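Vonwood Device Library
Minutes of the handset lending meeting, March 21, 2021

Present: Precious Ignacio (chair), Raghda Abu Hammour, Beat Danzer, Áine Corrigan (minutes)
Apologies: Lovely Dumlao

1. Previous minutes
Accepted with one correction. Item 4 should read "Undard 3", not "Undard 2".

2. Stock
Raghda tabled the stock list. The library holds 97 handsets, of which 89 are fit to lend. The remaining eight are withdrawn: five with swollen batteries, two with failed charging ports, one with a locked bootloader and no recovery account. The swollen units are stored in the metal cabinet and must not be charged.
Action: Raghda to book battery disposal with the council depot.

3. Jemero handsets, security updates
Beat reported that the older Jemero model stops receiving security patches in July. Two options were discussed.
(a) Keep lending with a printed notice in the box.
(b) Reflash with a community build and relabel.
Beat tested option (b) on one unit. Calls, texts and wi-fi worked. The fingerprint reader did not, and the camera app closed when switching to video. Áine asked whether banking apps would run. Beat had tried one, which refused to open.
Agreed: option (a) until July, then withdraw the model from general lending and keep it for the repair class.

4. Undard 3 purchase
Precious obtained a quote from Navarro for refurbished Undard 3 units at $300 each, including a new battery and a six-month warranty. Raghda noted that the 32 GB version leaves little free space after the system update and asked for the 64 GB version to be quoted separately. Dual SIM was considered unnecessary by all present.
Decision deferred until the second quote is received.
Action: Precious to contact Navarro.

5. Factory reset procedure
Two handsets went out last month still signed in to the previous borrower's account. The current checklist has the reset before the account removal, which triggers the activation lock. The order is to be reversed: remove account, confirm removal on screen, reset, boot once to the welcome page, power off. The person doing the reset initials the card.
Action: Áine to reissue the checklist.

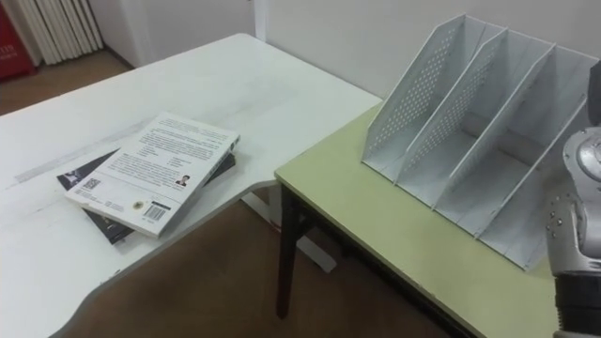 6. Printed user guide
The present guide is a stapled A4 sheet and is out of date for both Jemero and Undard models. Lovely sent a draft of the replacement by email, covering first start, text size, emergency calls and storage. Precious proposed a bound paperback format with the back cover given over to text, as on the white one on the desk, so that the help number and return conditions are on the outside. Beat preferred a folded card that fits in the handset box. Raghda asked that whatever the format, nothing be set below 11 point. No author portrait is required. Format to be settled when printing costs are known.
Action: Lovely to price both formats.

7. Other business
Chargers are coming back without cables. Cables will be labelled with the handset number.
Beat asked for a second USB power meter. Approved.

8. Next meeting
To be set by email once the Navarro quote is in.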